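Subject: Re: [vustivley-users] Catalogue import drops leading zeros from shelf marks

On Friday a list member wrote:

> We are moving our parts catalogue from Siveo to Vustivley. The export is
> a plain CSV file, comma separated, one row per item. After import, every
> shelf mark that began with a zero has lost it, so 00417 is now 417. Item
> names and suppliers are fine. There are 214 rows affected. Is this a
> fault in the importer, or are we doing something wrong at our end? We
> would prefer not to correct them by hand.

The importer does not alter shelf marks. It reads that column as text and writes it as text. I ran a small file through it this morning with marks of the form 00417 and 0032-B, and both came out as they went in.

Open the export in a plain text editor, not in a spreadsheet, and look at the raw line. I expect you will find the zeros are already missing. A spreadsheet treats a column of digits as numbers when it opens a CSV, and if the file is then saved, even with no edits, the zeros are gone from the file itself. Marks containing a letter or a hyphen survive, which makes the damage look random.

If that is the cause, the order of work is:

Export again from Siveo and do not open the file in anything.
Delete the affected rows in Vustivley, filtering on import batch.
Import the new file with "match on item number" switched on.

If the original is no longer available and all your marks are 5 digits long, you can pad the column instead. Padding is safe only where the length is fixed. We had a mixture at Brorden — older stock had shorter marks — and padding them produced 2 duplicates, both of which had to be traced at the shelf.

Two further points. The Swanepoel label template has its own number format setting, under Fields, and it will also strip zeros if left on "general". Set it to "text" before you reprint anything. And the picture column takes one file per item, matched on item number, so it is not affected by any of the above.
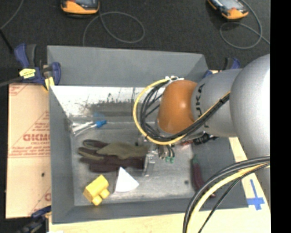

Does a second import overwrite notes that staff have added since the first one?

Notes are kept as long as the item number matches, but they go with the row if you delete it, so export the notes table before step two.

The encoding should be UTF-8 without a byte order mark. With the mark present, the first column heading is not recognised and the match on item number fails without a message. I have reported this against the May release.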